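27 June 2025

# Open day at the Hallport field station

I drove out to Hallport for the station's open day, mostly to hear how the shorebird counts are going. Parking was in the lower field, and the walk up takes you past the old salt pans, where the station has put in 2 new blinds.

Marta Stelmakh runs the wader survey and gave the first talk. Her team counts dunlin along the Hurau mudflats each November, from the same points and at the same state of the tide. The last count came to 1,568 birds. The one before was 1,580, so there is little change, but both are well under the 2,000 or so that older members of the local bird club remember as normal. She would not put the drop down to any one cause. Dogs on the upper beach are one worry, and the spread of cordgrass at the Stekitz end is another.

After coffee we were free to look around the main building until the boat was ready.

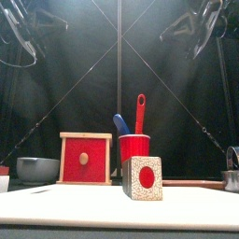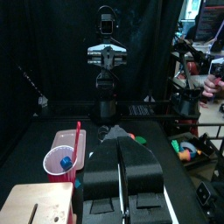
Two views from indoors, Hallport open day. The red cup is in the second.

The boat trip was the best part. Kofi Atinga took us along the channel as far as Alarcón Point and cut the engine there so we could listen. We had curlew, redshank and a few oystercatchers on the shingle – no dunlin, which was no surprise in June. He pointed out where the bank gave way last winter. The station wants to leave it alone and see whether new mud builds up behind it.

I asked him about helping with the next count. New counters go out with someone experienced for their first season, and you need to be able to walk on soft mud for a couple of hours. Bring your own boots. A telescope can be borrowed.

The blinds stay open to visitors all year. The track floods on the highest tides, so check the table at the gate before you leave a car down there.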